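Well, we had our first real scare with the Coltton grippers in December! I was working through the hanging clothes when the fingers on mine clamped shut and just would not let go of a sleeve. I squeezed, I wiggled, I said a few words I won't print (sorry, Pirmin).
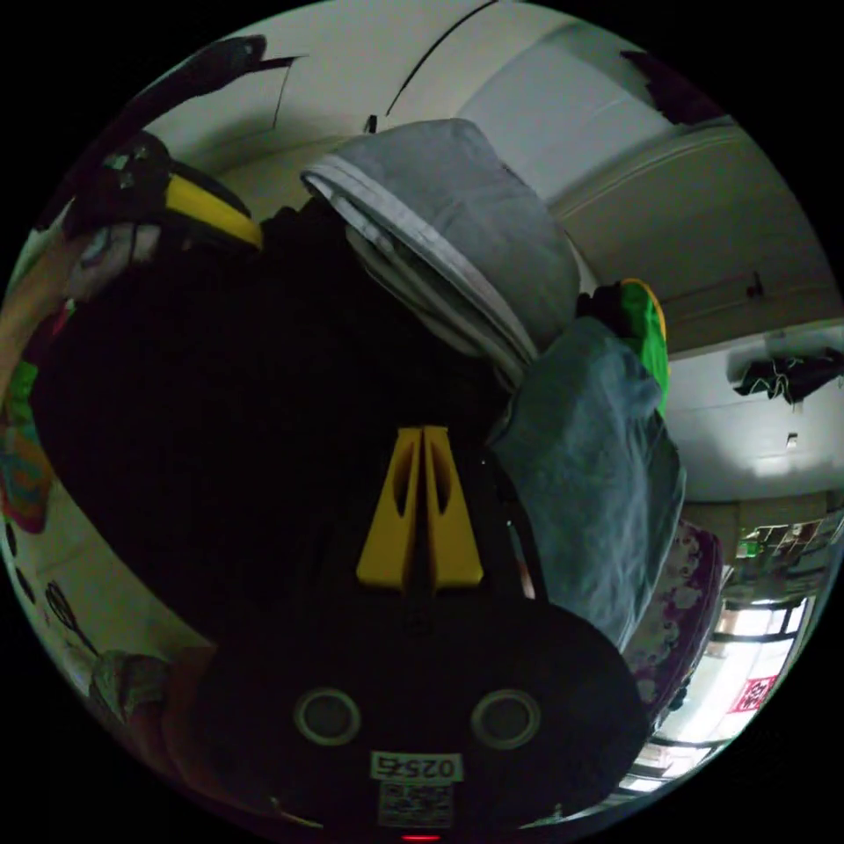 Pirmin Baumgartner opened it up that night and found a cracked spring clip, plus 3 more like it in the spares drawer. So please check your clip before each session, and if the trigger feels gritty, put the thing down and call him!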